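Woke at 5:40, before the alarm. Coffee, the last of the raisin bread, then out to the shed to find the rain gauge, which had blown under the mower again. Nothing in it. That makes most of July with no rain to speak of, and the creek behind Wolia is down to a string of puddles you can step across without looking.

Drove to Clundton after breakfast to deal with the well. The man at Kyriakidis had quoted me 819 dollars for the new pump over the phone. At the counter it was 819 plus a fitting I apparently need, plus the gasket, and I stood there doing the addition while he went to look for the box. I paid it. The old pump lasted 22 years and I can't complain about that, though I did complain for most of the drive home with the windows down.

The road through Hosiment is torn up from the feed store to the bridge. One lane, a flagger at each end, and a wait of ten minutes or so in the sun. The peach stand was open so I pulled off and bought a half bushel. They are small this year but sweet, and two were already soft enough that I ate them over the steering wheel.

Put the pump in the garage and read the instructions twice. The pressure switch is on the other side from the old one, so the conduit won't reach. I have some left from when I wired the barn light, but I could not find it. Looked behind the paint cans, in the rafters and under the bench. Found the post level I gave up on last fall and bought a replacement for. Quit at noon.

Lunch was tomatoes on toast. Tried to settle the bank book afterward and came out at 2,164 in checking where the statement says something else, and decided to leave it for a cooler day. 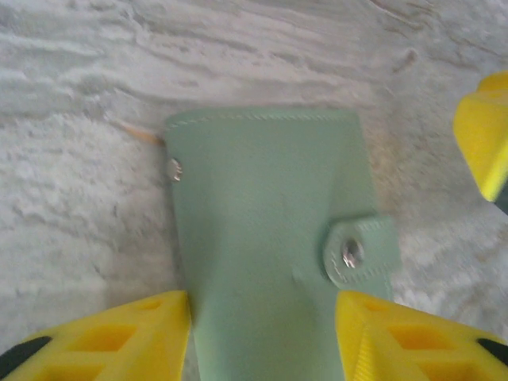
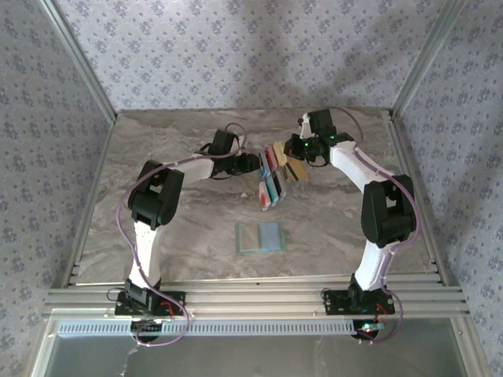
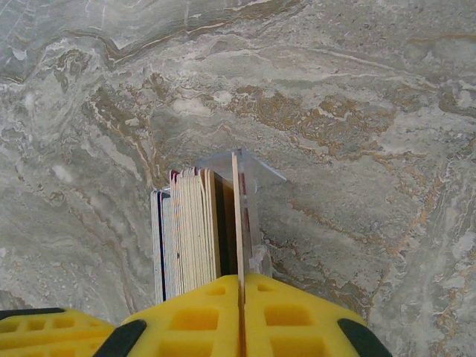 The green wallet is in the first one.

Around three the wind came up from the south and I went out to move the hose. The beans on the east fence are finished, yellow to the top of the strings. I pulled half the row and left the rest for seed. The squash are still going. I picked four and left the big one, which has a crack in it, for the compost. Watered the two young pear trees by hand, five buckets each, which is more than they got last week. My shoulder let me know about it by the eighth bucket.

The dog will not come out from under the porch until the sun is off the yard. I put her water down there and she thumped her tail and stayed put.

Cut up peaches from four until nearly six. Nine pints in the end, and one jar that didn't seal, so that one is in the refrigerator. The kitchen was 88 degrees by the thermometer over the sink. Next time I will do it at night, or on the camp stove outside – I say this every year. Saved the pits in a coffee can to try growing a few, as the old tree by the gate has about had it. Only one limb leafed out on the north side.

Supper was cold chicken and squash. Read more than 70 pages of the canal book, up to where the second lock fails and they have to drain the whole upper section. The author spends a long time on the price of lime. I find I don't mind it.

Some lightning far off to the west at nine, no sound. Left the truck windows up in case. Need to call about the conduit, return the library books, and get lids, wide mouth.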